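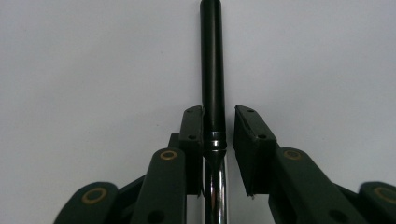 黒い軸とクローム色の部分

秋の移籍受付が終了、移動は14人

9月の移籍受付が終わり、リーグ事務局に届いた移籍届は14人分でした。春の受付では所属を変えた選手が9人だったので、秋のほうが多いのは久しぶりです。所属4クラブの登録選手は合わせて162人で、リーグの外からの新規登録は秋の期間には扱わないため、総数は受付の前と変わっていません。

今回の移動を受け入れ側で数えると、Clinovが5人、Ranariが4人、Votamovが3人、Halvorsenが2人です。送り出した側ではHalvorsenが5人で最も多く、Ranariが4人、Clinovが3人、Votamovが2人でした。差し引きでClinovが2人増、Votamovが1人増、Halvorsenが3人減、Ranariは増減なしとなります。受付後の登録人数はClinov 43人、Votamov 42人、Ranari 41人、Halvorsen 36人です。

後半戦は10月の第7節から始まります。移籍した選手は全員、第7節から新しいクラブの試合に出られます。ただし、前半戦で受けた警告の累積は移籍先に引き継がれますので、該当する選手のいるクラブは出場停止の有無をもう一度確かめてください。累積の一覧は各クラブの登録担当者に渡してあります。

Clinov

前半戦を首位で折り返したClinovは、Halvorsenから3人、Ranariから2人を迎えました。Halvorsenから来たのはセンターバックが2人と左サイドバックが1人です。前半戦のClinovは6試合で5失点と数字の上では守備に問題がないように見えますが、センターバックの控えが1人しかおらず、そのうちの2試合では本来ボランチの選手が最終ラインに下がっていました。監督は春の時点から守備の選手を探していると話しており、秋の受付が始まったその日の夕方に2人分の届が出ています。

左サイドバックの選手は、もともと職場の勤務地が変わったことで移籍を考えていたそうです。Halvorsenの練習場までは仕事のあとに1時間以上かかるようになり、夏の間は練習に月2回しか出られませんでした。Clinovの練習場は新しい勤務先から自転車で通える距離にあります。Halvorsen側も事情を承知しており、話は早くまとまりました。

Ranariからの2人はどちらも攻撃の選手です。1人は前半戦で3得点を挙げたフォワードで、今回の移籍のなかでは一番話題になりました。Ranariの得点は前半戦で8点しかなく、そのうちの3点が抜けることになります。本人に聞くと、理由は出場時間とポジションだということでした。Ranariでは右のウイングで使われることが多く、中央でやりたいという希望を春から伝えていたそうです。もう1人は途中出場の多かった攻撃的ミッドフィルダーで、Clinovでも控えからのスタートになりそうです。

出ていった3人のうち2人はRanariへ、1人はVotamovへ移りました。Ranariへ移った2人は中盤の選手で、Clinovではこの半年、先発が一度もありませんでした。首位のクラブにいて試合に出られないより、出られるところでやりたいというのは、毎年この時期に聞く話です。

Ranari

Ranariは4人が入り、4人が出ました。人数は変わりませんが、中身はかなり入れ替わっています。出たのは先ほどの攻撃の2人と、Votamovへ移った右サイドバックとボランチです。入ったのはClinovからの中盤2人と、Halvorsenからのゴールキーパー、そして同じくHalvorsenからのフォワードです。

ゴールキーパーはGenowefa Tokarz選手です。Halvorsenでは4季続けて正キーパーを務め、前半戦も6試合すべてに先発しました。Ranariは正キーパーが7月に手首を痛め、第5節と第6節はフィールドの選手がゴールに入っていました。その2試合の失点は合わせて9です。後半戦に向けてキーパーの補強が最優先だったことは、クラブの誰に聞いても同じ答えでした。

Tokarz選手には練習のあとに少し時間をもらいました。移籍を決めたのは8月の終わりで、最初に声をかけてきたのはRanariの主将だったそうです。「Halvorsenには若いキーパーが2人いて、どちらももう試合に出られる力があります。私がいる限り、2人とも待つことになります」と話していました。Halvorsenの監督には自分から先に伝え、返事は翌日にもらったとのことです。背番号はHalvorsenの1番から、Ranariでは16番になります。1番は手首を治している選手がそのまま付けます。

Halvorsenから来たフォワードは、前半戦の得点こそ1点ですが、前線で長く走れる選手です。Ranariの監督は、抜けた3得点を1人で埋めてもらうつもりはなく、前からボールを追う形に戻したいと言っています。昨季の前半、Ranariはその形で4連勝しました。今季は夏の暑さもあって、前線から追う場面が目に見えて減っていました。10月以降の気温であれば、もう一度やれるという考えのようです。

Halvorsen

受け入れ2人に対して送り出しが5人で、登録人数は36人になりました。4クラブのなかで最も少なく、Halvorsenとしても、この6年で一番少ない人数です。控えを含めた試合当日の登録は20人までなので、人数が足りないわけではありません。ただ、このクラブは夜勤のある職場に勤める選手が多く、当日に来られるのは登録の半分ほどということも珍しくありません。前半戦の第4節では、控えが3人だけで試合に臨みました。

入った2人はともにVotamovからで、1人はセンターバック、1人は左右どちらのサイドでもプレーできる選手です。Clinovへセンターバックが2人出たあとなので、最終ラインはかなり若くなります。第7節の相手はそのClinovで、移籍した3人は早速、前のチームメートと対戦することになります。このリーグには、移籍元との試合に出場できないという決まりはありません。

ゴールキーパーについては、監督は2人を併用すると明言しています。第7節と第8節で1人ずつ先発させ、その後は練習の状態を見て決めるとのことです。キーパーコーチは置いておらず、これまではTokarz選手が練習メニューを作っていました。今後はRanariと日程が合うときに、キーパーだけの合同練習を行う案が出ています。両クラブの練習日が重なるのは月に一度なので、まずはそこから始める見込みです。

クラブの代表は、来春の新規登録で5人以上を迎えたいと話しています。練習見学は随時受け付けていて、経験は問いません。試合に出るには登録が必要ですが、練習への参加は3回まで登録なしで認められています。

Votamov

Votamovには3人が加わりました。Clinovからウイングが1人、Ranariから右サイドバックとボランチが1人ずつです。前半戦は4位で、勝ち点はちょうど首位の半分でした。得点は4クラブ中2番目に多いのに、失点が一番多いという内容で、特に右サイドからの失点が目立っていました。右サイドバックの加入は、そこへの手当てです。

ボランチの選手は、3年前までVotamovに所属していて、今回は復帰にあたります。転勤でいったんこの地域を離れ、戻ってきた年にRanariに登録しました。当時のVotamovは中盤の人数が足りていたそうで、今回は逆に、中盤が足りないということで声がかかりました。練習場の鍵の開け方も、ボールの置き場所も変わっていなかったと笑っていました。

ウイングの選手は左利きです。Votamovには左利きの選手がこれまで1人しかおらず、コーナーキックはほとんど右足で蹴っていました。監督によれば、左からのコーナーは新しい選手に任せず、右からのコーナーを任せるつもりだということです。内に巻いてくるボールを増やしたいのだと思います。

Halvorsenへ移った2人は、いずれも前半戦の出場が3試合以下でした。

後半戦の見どころ

順位は首位Clinov、2位Halvorsen、3位Ranari、4位Votamovです。後半戦も前半戦と同じく6試合で、各クラブと2回ずつ当たります。ClinovとHalvorsenの勝ち点差は3で、第7節の直接対決でHalvorsenが勝てば並びます。得失点差ではClinovが上回っているため、2点差以内の勝利であれば首位はそのままです。

編集担当としては、RanariとVotamovの下位2クラブがどこまで立て直すかを見たいと思っています。前半戦の直接対決は2試合とも引き分けで、内容もよく似ていました。先に点を取ったほうが下がり、残り10分で追いつかれるという展開です。Ranariはキーパーが替わり、Votamovは右サイドと中盤が替わります。同じ終わり方にはならないだろうと予想しますが、こればかりは当たったためしがありません。

試合時間は後半戦も前後半40分ずつです。9月の代表者会議では、日没が早くなる11月だけ35分にしてはどうかという意見がClinovから出ましたが、キックオフを30分早めることで合意しました。11月の試合は午後1時30分開始になります。前の時間帯に少年の試合が入っている日は、ウォーミングアップにピッチを使えませんので、隣の芝生部分を使ってください。芝生ではスパイクを履けません。

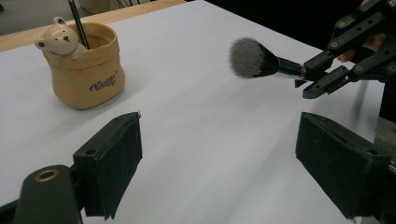 登録・手続き

移籍届と登録証について

今回の受付で書類の不備がいくつかありました。春の受付でも同じことをお願いしていますが、あらためて載せておきます。

移籍届には、本人の署名、移籍元の代表者の署名、移籍先の代表者の署名がそれぞれ必要です。今回は、移籍元の署名欄が空いたまま提出されたものが3通ありました。口頭で了承を得ていても、署名がなければ受理できません。3通とも期限内に出し直してもらえたので、全員が第7節から出場できますが、出し直しが翌日になっていれば次の春まで待つことになっていました。

代表者が不在で署名をもらえないときは、副代表の署名でも有効です。監督の署名は、監督が代表を兼ねている場合を除いて無効になります。HalvorsenとVotamovは今季から代表と監督が別の人になっています。前の様式の控えを見ながら書くと間違えやすいところなので、気をつけてください。

署名は消せない筆記具でお願いします。鉛筆と、こすると消えるタイプのペンで書かれたものは受け取れません。修正液も使えません。書き損じたときは二重線を引き、その横に書き直してください。訂正印はいりません。

日付の欄は、本人が署名した日を書きます。事務局に出した日ではありません。受付期間より前の日付が入っていても問題はなく、期間内に事務局に届いていれば受理します。

登録証は移籍先のクラブ名で新しく作り直します。再発行の手数料は1枚800円で、移籍先のクラブがまとめて納めてください。個人からの受け取りはしていません。前の登録証は移籍元が回収し、第7節の会場で本部に返却してください。Ranariは今回、受け入れと送り出しがともに4人いますので、返却分と新しい分が混ざらないよう、封筒を分けてもらえると助かります。

写真は、撮影から1年以内のものを使います。前の登録証の写真を切り抜いて貼ったものが1通あり、これは差し替えをお願いしました。髪型や眼鏡が変わっただけなら撮り直す必要はありません。ゴールキーパーも写真は帽子なしでお願いします。

第7節までに新しい登録証が間に合わない場合は、仮登録票で出場できます。仮登録票は各クラブの登録担当者が記入し、キックオフの45分前までに本部へ出してください。顔の確認ができる身分証を本人が持ってくることが条件です。有効なのは1試合だけで、第8節以降は使えません。

移籍の申し入れの順番

手続きとは別に、申し入れの順番について問い合わせがありましたので書いておきます。リーグの規約には、選手本人と所属クラブのどちらに先に話をするかという決まりはありません。ただ、4クラブの間では、選手に声をかけた時点で相手クラブの代表にも知らせるという申し合わせがあり、もう10年以上続いています。今回の14人のうち、この申し合わせどおりに進まなかったものが2件ありました。

どちらも、選手どうしの会話のなかで話が先に進み、代表に伝わるのが遅れたものです。最終的にはどの当事者も納得していますので、クラブ名は書きません。代表者会議では、申し合わせを規約に入れるべきだという意見と、これまでどおりでよいという意見の両方が出ました。結論は出ておらず、2月の会議でもう一度話し合います。

選手の立場からすると、自分から移りたいと言い出すのは気の重いものです。Tokarz選手のように自分で監督に伝える人もいれば、先に移籍先の主将に相談する人もいます。どちらが正しいということはありませんが、移籍元が最後に知るという形だけは避けてほしいというのが、代表者の間で一致した考えでした。

また、移籍元のクラブは、会費の未納がある場合を除いて移籍を拒むことはできません。これは規約に書かれています。会費の精算は受付の最終日までに済ませてください。分納の約束がある場合は、その内容を移籍届の備考欄に書けば受理します。

用具とユニフォームの返却

クラブが貸し出しているユニフォームやジャージは、移籍元へ返してください。洗濯をすませてから返すのが慣例です。個人で購入したものは返す必要はありませんが、前のクラブのロゴが入ったシャツをウォーミングアップで着ることは認められていません。無地のものか、新しいクラブのものを使ってください。

新しいユニフォームの納品に時間がかかるクラブがあります。Clinovは5人分の背番号の圧着を業者に頼んでおり、第7節には間に合う見込みです。Votamovは手持ちの予備で足りるとのことでした。第7節と第8節に限り、背番号をテープで作ったシャツでの出場を認めます。番号は離れた位置から読める大きさにし、シャツの色と区別のつく色のテープを使ってください。前半戦では白いシャツに黄色のテープの選手がいて、主審から読めないと指摘がありました。

同じ背番号が重なる場合は、先に登録していた選手が優先です。移籍してきた選手は空いている番号から選びます。番号は99番まで使えますが、1番はゴールキーパー以外には付けられません。

審判の割り当て

後半戦も、主審はリーグから派遣し、副審は試合のないクラブから出してもらいます。4クラブのリーグなので、同じ日に2試合を行う場合は、第1試合の副審を第2試合のクラブが、第2試合の副審を第1試合のクラブが務めます。第7節はClinov対Halvorsenが第1試合、Ranari対Votamovが第2試合です。第1試合の副審はRanariとVotamovから1人ずつお願いします。

副審ができるのは、審判講習を受けた人に限ります。今回の移籍で、Halvorsenは講習を受けた選手が2人減り、残りは4人になりました。割り当てが特定の人に偏らないよう、11月の講習に少なくとも1人は出してもらうよう頼んであります。講習は夜7時からで、筆記と実技を合わせて2時間半です。他のクラブからの参加も受け付けます。旗と笛は貸し出しますが、運動靴は持ってきてください。

前半戦では、副審の到着が遅れて開始が10分ずれ込んだ試合が2つありました。副審はキックオフの20分前までに本部に来てください。遅れそうなときは、クラブの代表ではなく本部に直接電話をお願いします。番号は日程表の裏に載せてあります。

次号について

次号は第7節と第8節の結果、警告の累積一覧、11月の会場案内を載せます。試合の写真や記録の訂正は、各クラブの登録担当者を通して編集担当まで送ってください。第3節のHalvorsen対Votamovについて、前々号で得点者を取り違えて載せていました。後半の2点目はHalvorsenの7番ではなく17番の選手です。得点ランキングは今号の分から直してあり、17番の選手が2得点、7番の選手が1得点となります。

原稿の締め切りは第8節の翌日の夜9時です。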